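Can a robot arm empty boxes and tidy up small stuff yet, or am I dreaming?
Posted in Home & Workshop Automation
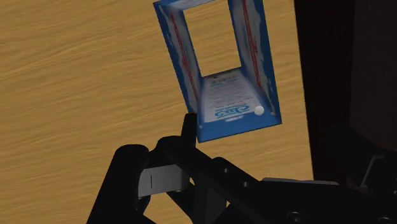 Blue box, small white ball inside, gripper just below. Simulator view.

Hi everyone! First post here, long-time reader. I run a small repair and packing shop (Plotberg, if anyone local is reading) and I've caught the automation bug in a big way. My evenings since January have gone into simulators, and the picture is from one of them. The job I keep coming back to is the dullest one in the building: taking an opened carton, getting whatever is left inside out of it, putting that in a bin, and sending the carton to recycling.

We go through 200 cartons in a busy week. Most are the light printed kind that food comes in, because we do returns for a snack company as well as our repair work. A few still have something rolling around in the bottom. A person does each one without thinking -- pick up, tip, look, flatten, next. I would love to hand that over to an arm and let my one full-time helper get back to the repair bench, where she is much happier and much more useful.

So here is what I want to know from people who have tried it for real. Can an arm with an ordinary two-finger gripper do this today, in a shop, with normal boxes? Or is it still one of those things that looks great in a video and falls apart when the carton is a bit crushed? And if the full job is out of reach, which part of it would you start with?

I don't need it fast. I'd be thrilled with slow and steady overnight. I can spend real money on it but not silly money, and I can write simple code. Laundry folding and dishes at home would be the next dream, but one thing at a time!

Thanks in advance,
Eduardo Dumlao

Léonie Gaillard
Top contributor

Oh, I love this one. Welcome, Eduardo! You've picked a chore that sounds like nothing and has about every interesting problem in it, and the good news is that a decent chunk of it can be done right now.

I help run the packing corner at Bodin and we spent a long winter on something close to your job. Let me go through it the way we did, which was mostly in the wrong order.

Getting hold of the carton. This is the easy part, with one catch. Thin cardboard gives when you squeeze it, and a gripper that is told to close until it's closed will happily turn a box into a bow tie. Pinch a single wall instead, one finger inside and one outside, with the force turned way down. A wall held that way stays flat and you know where the opening is. If you grab the box across its full width you need a wide gripper, and you'll crush the old soft ones every time. We put rubber pads on the fingertips and that helped more than any code I wrote.

Knowing what's inside. For me this is where it gets fun. A box like the one in your picture is a kind one, open toward you and with daylight through the far end, so you can see right in. Lots of real cartons are shut at one end, and then you are looking down a dark hole at something pale on a pale background. A white ball against a mostly white printed panel is a good example of a thing people spot instantly and a camera may not. Put a cheap ring light next to the camera. Also take two looks, from two angles, before you decide a carton is empty. Our misses dropped like a stone once we did that.

Getting the thing out. Don't reach in! I know it looks clever and I know everybody wants to see it. Reaching a gripper into a narrow box means the fingers, the knuckles and half the wrist have to fit too, and the carton moves the moment you touch it. Tip it. Hold the carton by one wall, turn the wrist until the opening points down over the bin, and give it two short shakes. Gravity is free and it never needs calibrating. Anything round comes out on the first tip. Flat things like leaflets cling to the side and sometimes want a third shake.

Flattening. Skip it. Really, skip it for the first version. Flattening a carton takes two hands or a press, and the glue seams are all different. We drop ours whole into a big cage and a person stomps on them at the end of the day, which is good for morale.

What our setup does now: an arm, one camera looking down at the table, one on the wrist, a bin on the left and the cage on the right. It does a carton in 19 seconds when things go well. It asks for help by turning on a lamp and waiting. The first month the lamp was on so much I thought it was broken. These days it comes on for crushed ones and for anything with tape hanging off it. Tape is the real enemy, by the way. It sticks to the pads and then the arm carries a carton around like a kid with gum on his shoe.

So my answer is yes for pick, look, tip and drop, if you feed it cartons one by one with the opening facing roughly the same way. No for a heap of mixed boxes on the floor. The heap is where the hard money goes. If your helper can set them on a little chute during the day, the arm can work down the line at night.

One more thing for your simulator. Keep using it, they're wonderful for working out whether the arm can even reach, and for catching the poses where the wrist bangs into its own table. But simulated cardboard is usually stiff. Yours won't be. I'd plan every motion in there and tune every grip on the real bench.

Do post again when you've got something moving. I want to see it!

Quentin Carré

Short version from somebody who bought too early: start with 4 box types, no more. Pick your most common ones and let everything else go to the reject side. I tried to handle the whole range at once and ended up with a machine that was bad at all of it.

Also get the gripper before the arm if you can. Sounds backwards, but you can hold a gripper in your hand, close it on a real carton and learn most of what you need in an afternoon. I tested mine clamped in a bench vise with the Plomon control box hooked up and a stack of cartons next to me, and I had a better idea of finger length by lunch than I'd gotten from weeks of reading.

Don't bother with suction for open cartons. People will tell you suction. It's great on a sealed box with a nice flat top. On an open one with scuffed print and a soft wall it lets go halfway through the tip and you're picking things up off the floor.

As for laundry, I'd wait.

Agathe Roussel

I'm going to be the slightly less cheerful one, though I'm a fan of all this and have an arm in my own garage that sorts screws (slowly, and I could watch it all night).

Léonie's setup sounds great and I believe every word of it. But Eduardo, look at the work around the work. Somebody has to load the chute. Somebody has to answer the lamp. Overnight there's no somebody, so one taped-up carton at the front of the line and the whole night is gone. If you want it to run alone, give it a way to push a bad carton aside and move on. A plain sweep motion off the edge of the table into a third bin is enough. I'd build that before I built anything else.

Then time your helper for one day before you spend anything. When I did that at Prarnesov, where I look after the returns bench, the tipping turned out to be a small slice of it. Most of the time went into cutting tape and reading labels. We bought a better tape cutter and a label scanner and it was the best thing we did that year, and there's not a robot in it anywhere. The arm came later and got a much easier job.

On house chores, since you asked, it depends so much on the chore. Floors are done, everybody has a floor robot. Picking toys up off a rug and dropping them in a tub is getting close, and I've seen it go well in a tidy room with soft toys. Dishes are hard for the same reason your dark cartons are hard: shiny or clear things, stacked inside each other, with something stuck to the bottom that you need to notice. Folding a towel is fine. Folding a fitted sheet, I can't do that either.

Please put a guard around it too, even if it's a slow one. A light curtain or a simple fence. Slow arms are still strong, and people lean in to fix things.

Comments on this thread

Bijan Asadi: Seconding the wall pinch. One tip, put the outside finger lower than the inside one so the carton doesn't swing when you lift. I ran 30 in a row that way with no drops, and before that I couldn't get through a handful.

Eduardo Dumlao: This is fantastic, thank you all so much! I had been planning to reach in, and I'd spent two evenings trying to get the fingers past the rim without hitting it. Tipping never crossed my mind. I'm going to time the bench first like Agathe says, and I have a feeling she's right about the tape. Léonie, what do you use for the rubber pads?

Léonie Gaillard: Bicycle inner tube, cut in strips and glued on! Rough side out. Change them when they go shiny.

Quentin Carré: Inner tube here too. Get the thick kind.

Eduardo Dumlao: Perfect, I have a dead bike in the back. Will report in once there's a real carton in a real gripper.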